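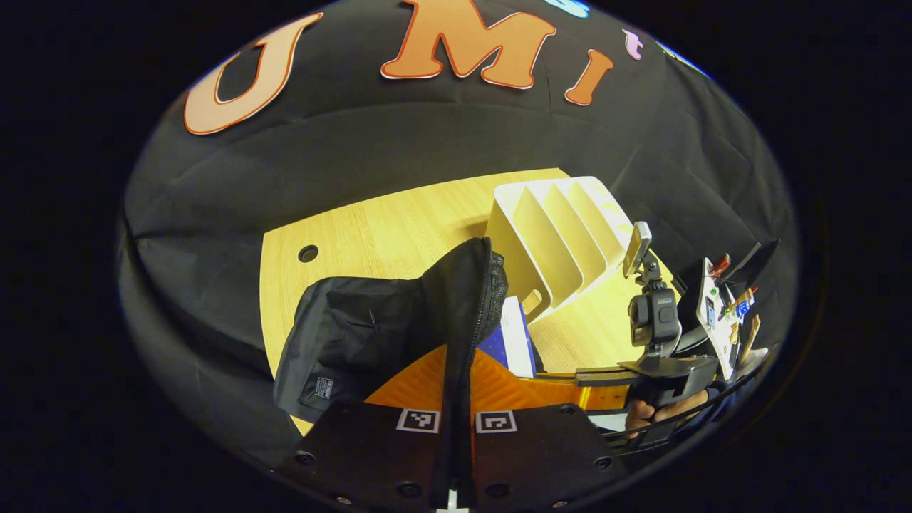
3. Sampling and family histories

3.1 Who was included

The samples come from two neighboring valleys, Drolari and Fledusell. The road between them is 50 kilometers long and closes in winter, usually in February. People in both valleys say that their families have always married within the valley. Parish records support this for the last few generations but are thin before that, and in Fledusell the older books were lost in a fire.

We asked adults to take part if all four grandparents had been born in the same valley. This rule is common in work of this kind. It leaves out recent newcomers, and it also leaves out anyone whose grandmother came from a village just over the ridge, so our sample will look more settled than the valleys are. We come back to this in Section 5. After close relatives were removed, 273 people remained. Where two first cousins or closer had both given a sample, we kept the one with less missing data.

Each participant gave a saliva sample and sat for an interview with Piret Kazlauskienė, who speaks both local dialects. The interviews covered birthplaces, surnames, languages spoken at home and any story the family told about where it came from. Stories were written down as told. We did not correct them or ask for proof.

3.2 Surnames

Two surnames needed separate treatment. Akpan and Cusano are found in both valleys, and bearers of each name in Fledusell trace it to a single founder who arrived from Drolari. For men with either name we compared Y-chromosome haplotypes across the valleys. A shared surname with unrelated haplotypes can mean separate founders, adoption, a name taken from the mother, or a name taken from a house or farm. Our data cannot tell these apart, and we report only whether the haplotypes match.

Women were grouped by the birthplace of the maternal grandmother. Surnames say little about the maternal line in either valley, where a wife took the name of the house she moved into. A few families in upper Drolari kept the older custom of giving the first daughter her grandmother's full name. These names helped us link people to the parish books, but they were not used in the genetic analysis.

Figure 2. A tall white book, upright at the opening of a black backpack.

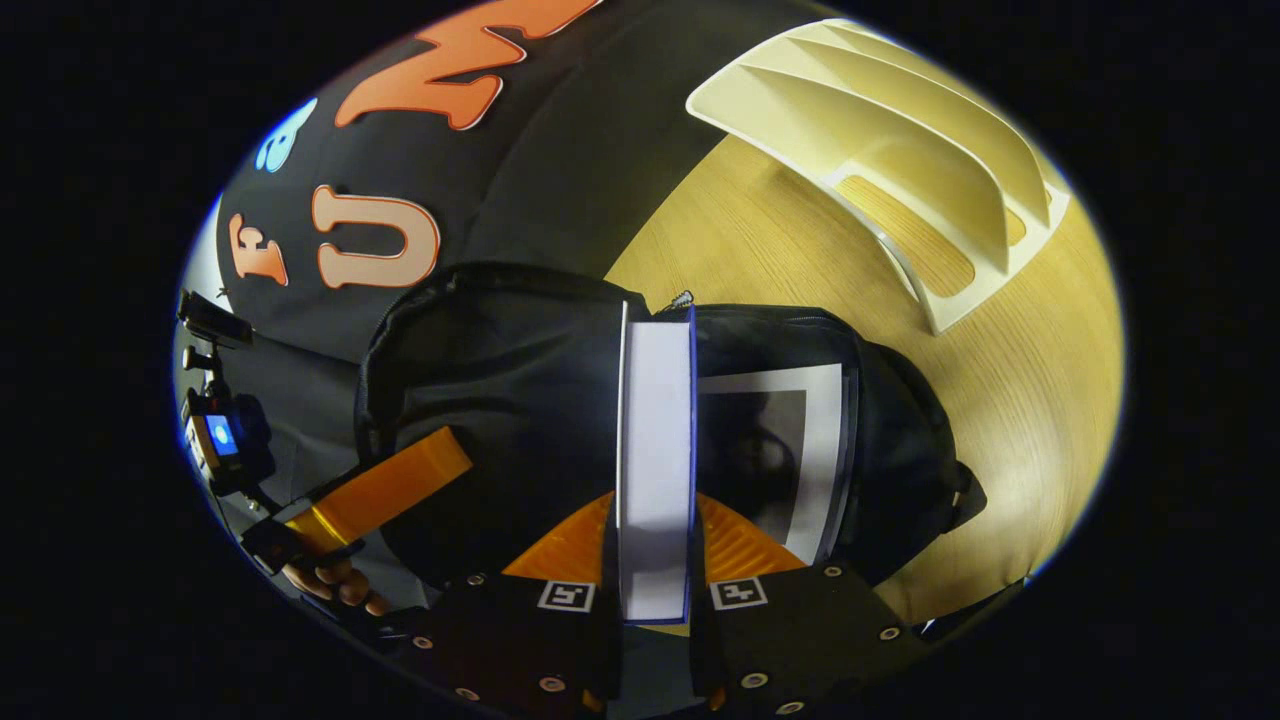 3.3 Dating the mixture

Most family stories in Drolari place the arrival of the first settlers 400 years ago. We treated that figure as a claim to be tested. Mixture dates were estimated from the decay of ancestry tracts along the chromosomes, using a generation time fixed in advance. The method assumes one pulse of mixture. If people kept arriving over a long period, it will return a date somewhere inside that period, pulled toward the later arrivals, and a single date should then be read with care.

We ran the analysis for each valley alone and then for both together. We also repeated it without the Akpan and Cusano families, as a large family with one founder can weigh heavily in a small sample.

A second limit concerns the reference panels. None of them includes people who lived in the region at the time in question. Modern groups stand in for the old ones, and these groups have themselves moved and mixed. When we write that a person carries ancestry related to a lowland group, we mean that the person's DNA resembles that of lowland people sampled today. It does not follow that any forebear lived in the lowlands, spoke a lowland language or would have used the name that the group has now.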